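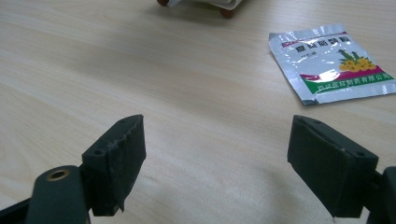 4.2 Fixed-geometry masking and glare rejection

Hemero receives wrist images in which part of every view is taken up by the tool itself. With the fingers open, their projection changes little from one image to the next, and we remove it with a static mask before any region proposals are computed. The mask is drawn once per tool and widened by 7 pixels to absorb small mounting errors. When the reported opening departs from the calibrated value, the static mask is dropped and a second mask is rendered from the finger model.

After masking, the remaining pixels are split into table and non-table. The table model is a mixture over local color and gradient direction, fitted in a window of 30 images and held fixed during a grasp attempt. Gradient direction matters on wood. A color-only model in an earlier version of Hemero (March) merged dark grain lines into long, thin regions, which the Holub planner then treated as graspable edges.

Reflected light is the harder case. On a pale tabletop a soft highlight washes out the grain and lowers the gradient response, so the table model reports low confidence over a region that contains nothing. Figure 7 shows such a highlight, slightly right of center, on a bare stretch of wood between the open fingers. A threshold on brightness alone would reject it, but the same threshold would also reject foil packaging, where bright white areas sit beside gray ones and printed color.
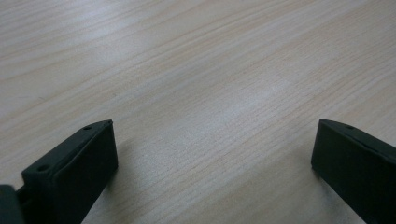
We therefore test the boundary of each low-confidence region instead of its interior. For each boundary point we measure the width of the intensity ramp along the local normal. A region is labeled glare if the median width exceeds 16 pixels and no closed contour of sharp edges lies inside it. Crimped or folded foil usually fails the first condition. A region that passes only one test is kept as a candidate and passed to Holub with a reduced score.

Candidates that touch the image border are handled separately. An object with only its base or feet in view gives no reliable center, and its visible outline can suggest a grasp width far from the true one. Such candidates are marked incomplete. Holub may plan a viewing motion toward them but may not plan a grasp.

The mask and the boundary test run together in 11 ms on the Urnex board used throughout this paper. Neither step uses depth. We tried adding a depth term to the table model, but thin packets lying flat were within sensor noise of the surface and the term was removed. The values given above were used without change in all experiments of Section 5.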